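Busico open house: was it worth the drive?

Filed under: Visits, Kitchens, Small spaces
Posted in September

I drove 47 miles to Wisbridge to see what Busico is calling its small kitchen line, and I want to say up front that I went in doubtful. I've been promised "a whole kitchen in the space of a closet" by enough firms by now that the phrase makes my teeth hurt. The flyer for this one said the Urby layout would "change how you put food away." I put food away fine. I open the door, I put it in, I close the door.

Parking was free. Sign-in was slow, and they wanted an email address before they would hand over a badge. I gave them my old one.

The tour started at 10 with Zamfira Husar, who runs the showroom and talks fast. Her pitch is that people in small apartments lose too much counter by parking groceries on it, so Urby puts a clear white surface right beside the fridge and you sort as you load. Fine. I have the same arrangement at home, and it came with the apartment.

The part I wanted to see was the fruit storage, as the flyer made a fuss over it. What I got was a plastic basket. 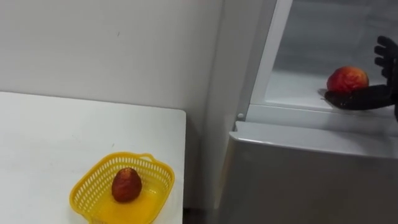
Fruit basket on the white table, next to the open fridge.

To be fair to the basket, it does what a basket should. The sides are open lattice, so air can get through, and there's a loop on the rim that you could hook a finger in. Yellow is a cheerful color and easy to find at the back of a shelf. But one dark red fruit is no test of anything. I asked what happens with a week's shopping for a family, melons and all, and was told that the set comes in several sizes. I asked to see the several sizes. They were "on order."

The price for the basket set is $47 if you buy it alone. I had to ask twice.

Then we got the talk about surfaces. Dorin Bucur took over for this bit, and I liked him better, mostly for admitting when he didn't know something. The white top had a few scuffs and faint gray scratches on it already. He said a showroom top gets a year's wear in a month. Maybe so. I'd want to see one that had lived in somebody's home for 5 years before I paid for it. White shows everything, and the wall behind had its share of smudges too.

What I'll give them is the shape. The front edge of the long desk has a gentle curve to it and the top is thin, so it doesn't feel like a slab running down the wall. In a narrow room that matters to your hips. The light parquet helps as well, and I noticed I was looking at the floor more than at the product.
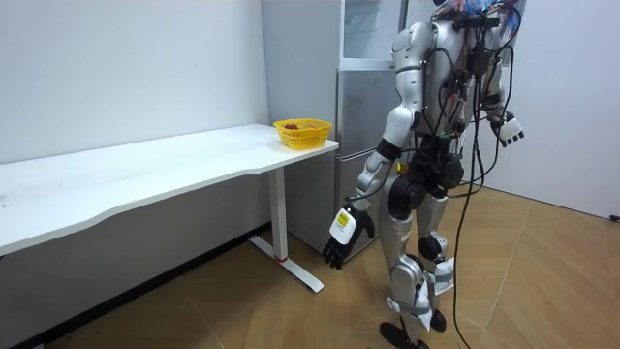 What it costs

The full Urby set, meaning desk, fridge and basket set, needs 154 inches of wall. Measure before you fall in love with it. My kitchen wall comes up short, and I suspect most of the people on the tour were in the same boat, which is odd for something sold to people with small kitchens.

Delivery is $304 on top, inside the county. Outside it you get a quote. I asked whether Sârbu, who do their fitting, would take away the old fridge, and got three different answers from three people.

The fridge itself is light gray with a smooth lower front, no handle that I could see on that part and nothing printed on it. Some will call that clean. I'd call it a place for fingerprints. The front has a curved lip along the top, and I'd like to know how you wipe under it. I did like having the upper compartment at a height where I wasn't bending.

After that we were free to wander, and I went back to the table for another look without the sales talk going. Away from the basket it's a plain flat top with a bit of a shine, and a corner I would worry about with toddlers in the house.

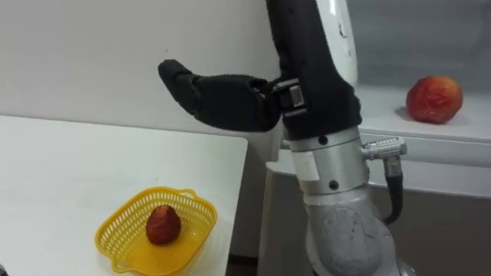 The white table again, from the corner end.

Coffee was at noon, in paper cups, with a plate of dry cookies. I talked to a couple who had put down a deposit the month before and still had no delivery date. They were calmer about it than I would have been.

So, would I go again? If you live close and you're shopping for a fridge anyway, sure, take an hour. Bring a tape measure and ask for the price in writing. I wouldn't do the 47 miles twice. Zamfira has promised to send me the list of basket sizes, and if it shows up I'll add it to this page.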